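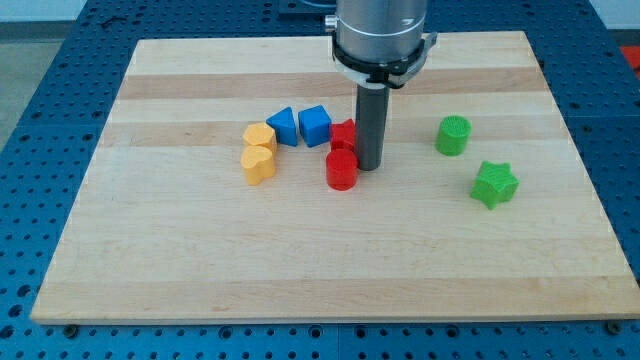
Dostance Leadership Circle Opens Its Doors to Evening Learners

12 Mar 2026

After a long winter of planning, and a good many pots of coffee, the Dostance Leadership Circle is opening an evening program for working adults in and near Plirkoddale. The first group will begin meeting in the reading room of the Doucet Building as soon as the spring schedule is settled, and anyone who has ever wondered whether leadership is something they might learn (or learn again, after years of doing it by instinct) is very warmly invited to put their name down.

The Circle has run daytime sessions for a good while now, mostly for people whose employers were kind enough to let them out for an afternoon. Plenty of others wrote in to say they would love to come but simply couldn't get away from the shop, the ward or the classroom before five. Their letters were read, every one of them, and the evening program grew out of them.

"I kept a folder of those notes on my desk, and it got so thick I couldn't close the drawer," said Italo Leone, who will lead the first group. "People were telling us about the teams they look after, the arguments they didn't know how to settle, the new job they felt a bit lost in. I thought, well, we had better find a room with the lights on after supper!"

Each meeting will start with a short reading, sent out the week before, and then move to conversation in small groups. Members will be asked to bring a situation from their own work, large or small, and to talk it through with people who have no stake in how it comes out. There is no exam at the end. Members will keep a journal, though, and they will pair up with a partner for a phone call between meetings, a habit the daytime groups have grown very fond of over the years.

The program is supported by a gift of $2,000 from the Trarnier Fund, which will go toward books and toward child care during the meetings, so that parents of young children can come along without having to find a sitter first. Members pay nothing for the readings. Light food will be set out before each meeting, and those who come straight from work are urged to help themselves and not be shy about it.

A second group is hoped for in July, if enough people ask for it, and the Circle would especially like to hear from anyone who works nights and would prefer a morning time. Former members of the daytime groups are welcome to join as partners, even if they can't make every meeting.

To sign up, stop by the front desk of the Doucet Building or write to the Dostance Leadership Circle, P.O. Box 721, Plirkoddale. Please mention which evenings suit you best, and whether you will need child care.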